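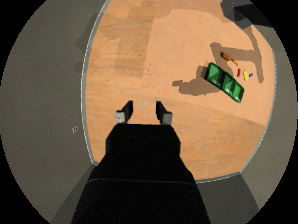 仿真视图,夹爪张开,绿色长块与五个小件散在木面右侧。

2026年9月

今天把 Rewi 的遥操作链路重新接了一遍。昨天的问题是手柄松开之后末端还会漂,量级很小,但在鱼眼画面里看得很清楚。查下来是死区设得太窄,零点又没有在每次启动时重采。改成启动后静置取平均,再把死区放宽一档,漂移消失。这件事本来应该在三月那一版就做掉,当时记在待办里,后来待办换了工具,条目没有迁过来。

上午录示教。任务定义沿用旧的:从初始位姿出发,接近绿色物体,对准,闭合,抬起,放回。全程由人用手柄带,仿真端记录关节角、末端位姿、夹爪开度和腕部视图。总共录了43条,丢掉的不少,留下20条。丢弃的标准写在这里,免得下周又改口径:

接近段有明显折返的,丢。
闭合前末端姿态修正超过两次的,丢。
夹爪在物体上方悬停过久的,丢。
操作者中途松手又接上的,丢,即使轨迹看起来是平滑的。

第三条最有争议。悬停在人这边是在判断深度,俯视画面里缺少高度线索,只能靠影子和手指的相对位置去猜。可是模型学不到“判断”,它只学到在那个位置速度为零。上一轮训练出来的策略就有这个毛病,到了物体上方停住,等不到任何触发条件,一直停到超时。与其事后在数据里剪掉静止段,不如录的时候就练到不停。剪过的数据时间戳不连续,动作块的边界会很难看。

物体斜放的时候,手腕要先转再下。我自己的习惯是边下边转,第一批几乎都这样录的,回放时发现指尖离块的侧面太近,稍有误差就会推到它。后来强迫自己分成两段。分段的轨迹对人来说别扭,对齐误差却小得多。

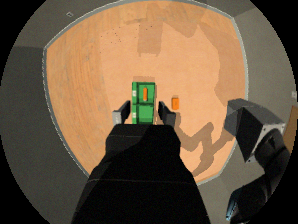
图源:Valtwood 仿真组,Sukow 场景渲染输出

对准阶段的理想状态大致如此,绿色盒体落在两指之间的空当里,橙色小块留在右指外侧。两指仍然张开。这种构图下如果直接往前送,右侧余量比左侧更需要留意,因为操作者的注意力都在盒体上,旁边的小件容易被忘掉。我在操作说明里加了一句:下探之前,先看一眼手指外侧。

画面右边还有另一条机械臂,搭在台面边缘。双臂版本暂时只用一侧的动作,另一侧锁定在固定位姿,但它的关节角仍然写进观测向量。有没有必要写,和 Plorkier 那边讨论过一轮,没有结论。我的意见是保留,维度固定以后换双臂任务不用重训编码器。对方的意见是常量输入会让归一化出问题,标准差接近零,除下去数值会炸。这一点他们是对的,已在归一化里加了下限。

下午处理延迟。手柄到仿真的往返延迟测出来中位数正常,尾部很差,最坏一次317毫秒。这个数字对接近段没有影响,对闭合段是致命的:人看到的画面是旧的,按下闭合时末端已经过了位置,于是往回修,修的时候又看到旧画面。早上丢掉的折返轨迹里,应该有一部分是延迟造成的,不能全算在手上。尾部延迟的来源是渲染线程和记录线程抢同一把锁。把写盘挪到单独的队列以后,重新测,尖峰没有再出现。测试时间不长,明天开机后再跑一遍长的。

示教的帧率也顺手核对了。选了一条完整轨迹,共1632帧,动作与图像逐帧对上,没有丢帧,没有重复时间戳。末尾几帧的夹爪开度比指令慢一点,属于控制器的正常滞后,记录时两个值都存,训练用指令值。

关于鱼眼。要不要先做去畸变,我倾向不做。去畸变之后边缘被拉伸,有效像素反而少,真机上的镜头标定也未必跟仿真一致。保持原始圆形视图,四角黑色照留,策略自己会适应。代价是人看着累,直线都是弯的,录到后面眼睛发酸,判断左右偏移的能力明显下降。所以每录一组就停一会儿,这个规矩写进流程。

还没做的:
木面纹理的随机化,目前只有一种色调。
影子的方向。光源固定,影子总往同一边落,模型很可能把影子当作定位依据。
小件的初始位置采样范围,需要和绿色物体拉开最小间距。
手柄映射表的版本号写进数据文件头。

晚上用留下的轨迹起了一次小规模训练,只看损失曲线是否正常下降,不评估成功率。机器在跑,日志写到 Rewi 的共享目录,明早先看夹爪那一维的误差。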